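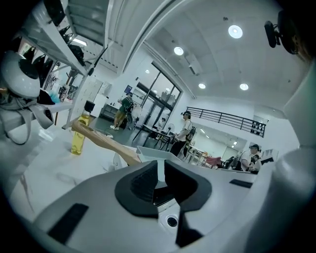 Thread: quitting the big stove (1/19)

ok so I said I'd do this before January and it's 26 Dec 2024 so. cutting it close

Subject: how I moved from a full kitchen to a one-room rental in Purndale and still eat a hot dinner most nights. Long. Mute me if you need to

2/ Background. Old place had a gas range, four burners, oven you could roast a goose in. New place has a sink, a counter and a window that opens halfway. Rent is 354 less a month. I can live with no oven for that

3/ First two weeks I ate sandwiches. Then soup from the place on Tran Street. Then I looked at my bank app and stopped doing that

4/ What I learned about small cooking, no order at all:

One pan. Pick the one you like washing. Everything else went in a box at my sister's and I have not asked for the box

5/ Oil in a clear bottle on the table, not under the sink. You use less when you can see it going down. My mother did this for forty years and I thought it was just laziness lol

6/ Heat lower than you think. Every recipe says high. In a small room high means smoke and smoke means the alarm and the alarm means the guy downstairs
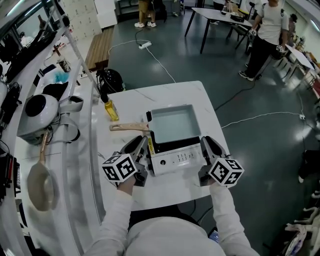 7/ and he's a nice guy, works nights, I've woken him up 2 times and I still feel bad. Brought him pancakes after the second. We're fine now

8/ Pancakes btw are the best thing to learn on. Cheap batter, you find out where your pan runs hot, and the bad ones still get eaten

9/ Shopping. Idum market Saturdays, late, when they're packing up. Greens for nothing. Eggs I buy from Prerkach because they're open till ten and I forget eggs every single time

10/ Buy the small bag of rice. I know the big one is cheaper per pound. Where are you going to put it

11/ Someone asked about smells. Yes. Fish is for summer with the window open. Onions I do in the morning before I leave and by evening it's mostly gone. Coat goes in the closet wiht the door shut, learned that one at work

12/ Eggs + greens + rice + whatever sauce is open. That's Monday. That's also Thursday if I'm tired. Not sorry

13/ Things I miss: baking bread, the oven light, having six people over

Things I don't: cleaning the oven

14/ People keep telling me to get more gadgets. The rice thing, the egg thing, the sandwich thing. Each one is a square foot of counter. I have maybe four of those. Had a waffle iron for a week and gave it to my cousin

15/ Budget since folks asked. Groceries are 200 a month, one person, coffee included, beer not included. Was a lot higher in the old place, mostly from stuff going bad at the back of a big fridge

16/ Small fridge is the secret I think. You open it, you see all of it, you eat it. No more mystery tubs
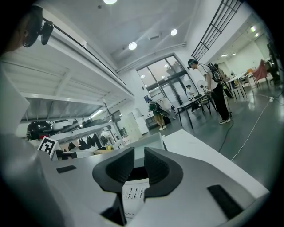

Gearóid Breathnach
Home cook, renter, posts too much

17/ Ok the reply I got most on the last thread was "what about guests". Two people max. They sit on the bed, I sit on the chair. Dumplings, fried on one side, bowl of sauce in the middle. Nobody has complained to my face

18/ Dumplings: lay them flat side down, bit of oil, wait till the bottoms are brown, splash of water, lid on, go away. Lid matters. Frozen ones fine – I buy frozen, I have a job

Peeking is what ruins them. I peek every time

19/ Next thread is soup, probaly after the holidays. If you have a good one-pot bean thing send it please, I've got half a bag of white beans and no plan

Also whoever asked about the chili oil, jar is finished, I'll look for the name when I'm back at the market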